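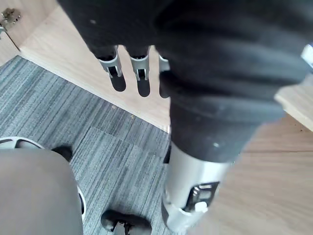
Filing at the Susville office is now split between the records staff and a two-armed robot we call Flerkberg. The staff decide what a file is and where it belongs, and the robot moves it. It works at desk height, with its silver fingertips poking out of a dark fabric cover.
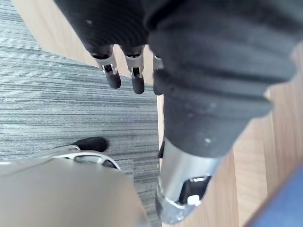

The job descriptions were rewritten in December. Lifting came out and checking went in. A gloved hand with rubber fingertips has no idea whether a folder is overdue, so a clerk still signs off each of the 385 boxes on the register.

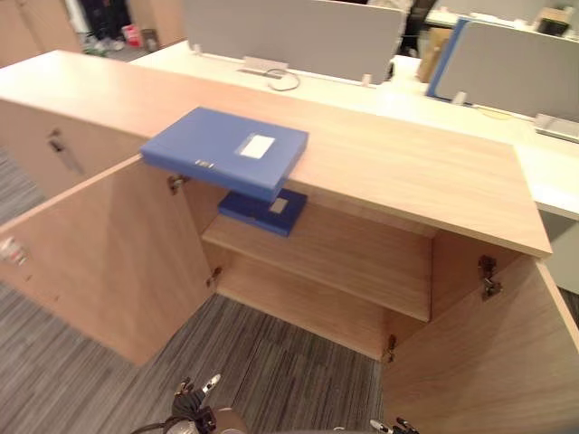

Dymphna Nic Giolla commented on my last post that checking is harder to stay awake for than lifting, and that the pay grade should say so. I agree with the first part and have passed on the second.

The grade review covers both offices, ours and Alarcón – 112 positions in all. Until it reports, clerks rotate off checking every second hour.

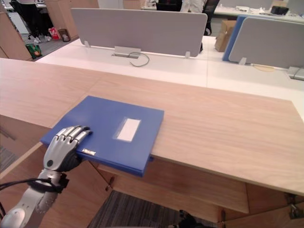 The rotation costs us some speed. I would keep it anyway, and I've asked for it to be written into the next roster.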